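Skoltix (archive tool)

Skoltix is a free, open source file archiver for Windows and Linux, used mainly from the command line but also supplied with a small graphical window. It packs folders into single compressed files, unpacks most of the common formats, and repairs damaged archives surprisingly well for a program of its size. It was written by Joris Van Dijk and is looked after today by a small group of developers led by Slavica Pavlović.

History

Van Dijk began the program as a backup script for his sister Veerle Van Dijk, who kept years of scanned sheet music on a single aging hard drive. The script was called Ravlow and did one job: it split a folder into equal pieces small enough to fit on recordable discs. Veerle wrote the first manual, and a good deal of her plain, friendly wording survives in the help text even now.

The script was rewritten in C as Skoltix, and the name Ravlow was kept for the archive format itself, with the file ending .rvl. Remedios Lorente joined soon afterward and added the repair feature, which many longtime users still consider the best thing about the program (and it really is a lovely piece of work). Version 2 was released on Saturday, June 27, 2020, and brought the graphical window, Unicode file names and much faster unpacking on machines with more than one processor core.
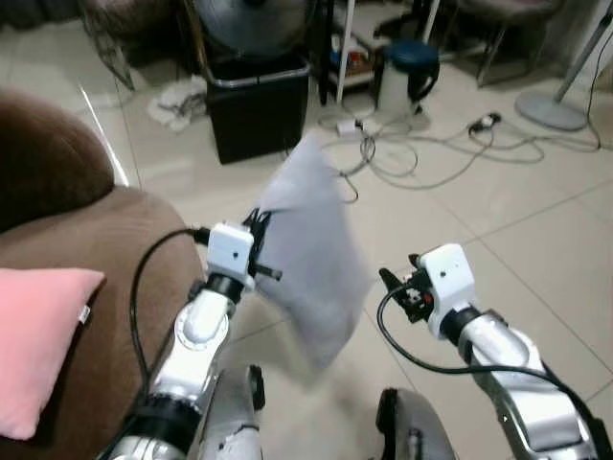
Can Skoltix open ordinary ZIP files?
ZIP files open directly, and so do TAR and GZIP files, with no extra download. Encrypted ZIP files need the password typed in before the file list appears.

Archive format

A Ravlow archive is made of blocks. Each block carries its own checksum and a short copy of the file list for the blocks on either side of it, so a reader that hits a bad block can skip past it and pick up again at the next good one. Older formats that keep their only index at the end of the file can be much harder to rescue when the last part is missing.

Alongside the data, the user can ask for recovery records. These take up extra space, set with a single number on the command line, and let the program rebuild damaged blocks completely as long as the damage is no larger than the records can cover. The default is one recovery block for every 13 data blocks. People storing family photos or other things they can't replace often set it higher.

Compression is handled by one of two methods. The fast method is the default and suits everyday backups. The dense method is slower and needs plenty of memory, but it does beautifully on text, source code and database dumps. Neither one gains much on music, video or JPEG files, and Skoltix checks the start of each file and stores such material as it is, which saves a great deal of waiting.
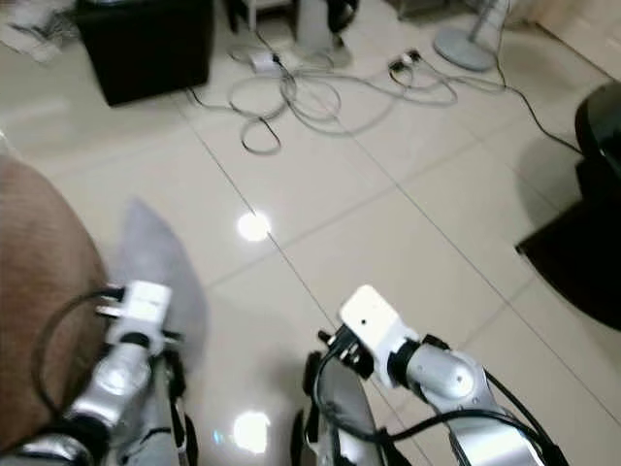

The dense method also groups similar files before packing them. A folder holding 1,000 small configuration files, for instance, is treated as one long stream, and repeated lines between files are stored only once. The drawback is that pulling a single file out of a dense archive takes longer, as everything ahead of it in the same group has to be unpacked too.

Interface

Commands are short English words: pack, unpack, list, test and mend. The graphical window, designed by Wouter Vandenberghe, shows the matching command at the bottom as options are ticked, and it can be copied straight into a script. This small touch has won the program a lot of fans, and plenty of people have learned the command line that way.

A portable build runs from a USB drive and keeps its settings in a plain text file next to the program.

Related software

Orkbridge is a separate plug-in that lets several file managers browse .rvl archives as if they were folders. It shares the unpacking code but can't create or mend archives. Jansen, a reader for Android phones, is read-only as well and does not yet support the dense method.

See also

Data compression
Checksum
Error correction
Comparison of file archivers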